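Grurkura Fabric Care: Frequently Asked Questions

How much will the fabric shrink?
Allow 3 percent in length on the first wash. Width changes less. Prewash the full piece before cutting.

What wash temperature is safe?
Up to 40 °C for solid colors. Wash blues separately until March if purchased this season.

How should a washed piece be dried?
Hang it by the top edge and let the folds drop under their own weight. Do not tumble dry.
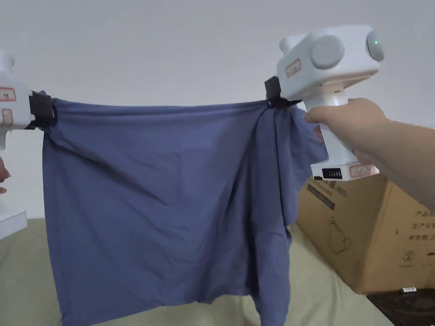 Is the Stirnitz range 100 percent cotton?
Yes. Cattaneo blends are labeled separately.

Can I return cut fabric?
No. Uncut lengths are accepted within 13 days.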